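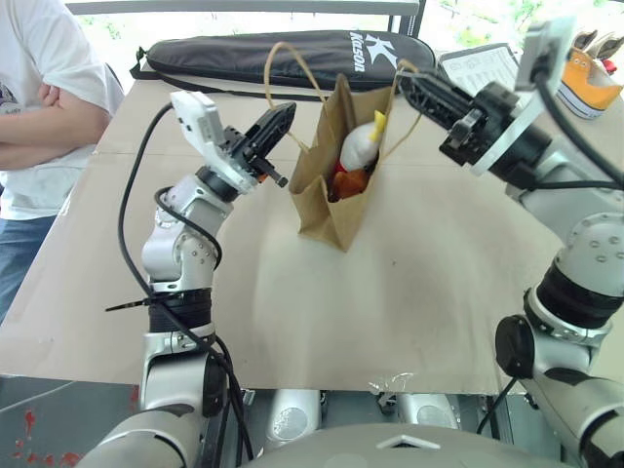 3.2 Handles and the second life of paper bags

Figure 2. Kraft bag with two twisted paper handles, holding a plush toy.

We were delighted by how long ordinary carrier bags stay in use! Of the 29 households in Norkstead that kept a diary for us, most reused a bag until a handle tore, and many then kept it for storing toys or wool. Creases hardly mattered to people (Rallis found the same in Rullano). Bags with twisted handles, the type in Figure 2, were the clear favourites, and three families had even mended theirs with string.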